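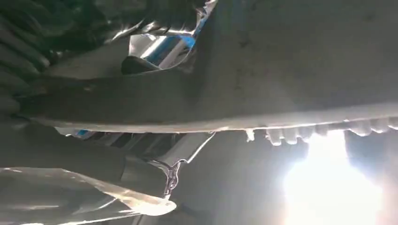 About Drenirow

Drenirow records manipulation examples for teams that train robot policies. A customer sends a task description, a list of objects and a target number of episodes. We return time-aligned recordings: wrist and head video, joint positions, gripper state, operator commands and a plain-text label for every episode. We do not train models for sale and we do not build robots.

The company started with one arm and one task, sorting packaging into bins. The first customer rejected most of what we delivered. The video was sharp and the grasps were good, but the clock on the wrist camera drifted against the joint log, so by the end of a long session the two streams no longer matched. Time alignment is still the first check we run on any recording.

How we collect

All episodes are teleoperated. An operator drives the robot through the task at normal speed, from a fixed start pose to a stated end condition. Start positions on the floor and on the worktables are marked with yellow tape, and the markings are entered in the cell drawing for each project. Object placement inside a marked area is varied on purpose according to a schedule generated before the shift. Operators do not choose placements themselves — people tend to put things where they are easy to reach.

An operator session lasts 61 minutes: one minute for calibration, then an hour of recording. There are 10 task families in the current catalog, including thin film and foil, rigid plastic parts, crates, and two-arm handover. Lighting is left uneven in part of every set. Customers who want controlled light throughout can ask for it at the order stage.
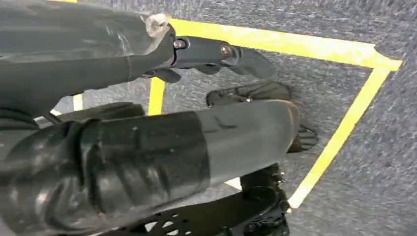

Gündoğdu wrote to us after the second delivery that failed episodes should have been left out, as their earlier supplier had always done. We keep them in. Each failure carries a code (missed grasp, slip, collision, timeout, operator abort) and the time at which it was noted, and the loader can filter on any of these. A customer who wants only successes sets one flag. Recoveries, where the operator loses the part and picks it up again within the same episode, are coded separately and are the most requested subset we have.

Review

Every episode is reviewed by two people who did not record it. The first checks streams and timing. The second checks the label against the video and marks the start and end of each contact phase. Disagreements go back to the project lead. Raw recordings are held for 14 months after delivery in case a label has to be redone.

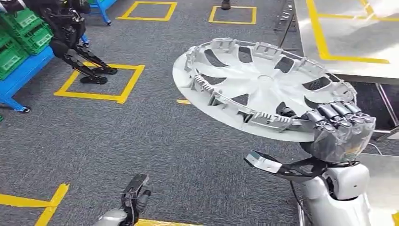 Review results are also used to revise the task description during a project. If the same label is disputed several times in one shift, the wording is usually at fault, and recording stops until it is rewritten. Revisions are numbered and every episode refers to the revision it was recorded under.

Tools

Wukach is our session recorder. It runs on the cell computer, writes all streams to a single container and refuses to start if any clock is out of tolerance. Jivley is the review tool, used in the browser. Customers get read access to Jivley for their own projects from the first day of recording, and may comment on single episodes.

Working with us

New projects begin with a pilot set. The pilot uses the final object list and the final label scheme, so that problems with either show up before the main run. Changes after the pilot are possible but are quoted again. We close for maintenance in August — orders placed in July are scheduled for September.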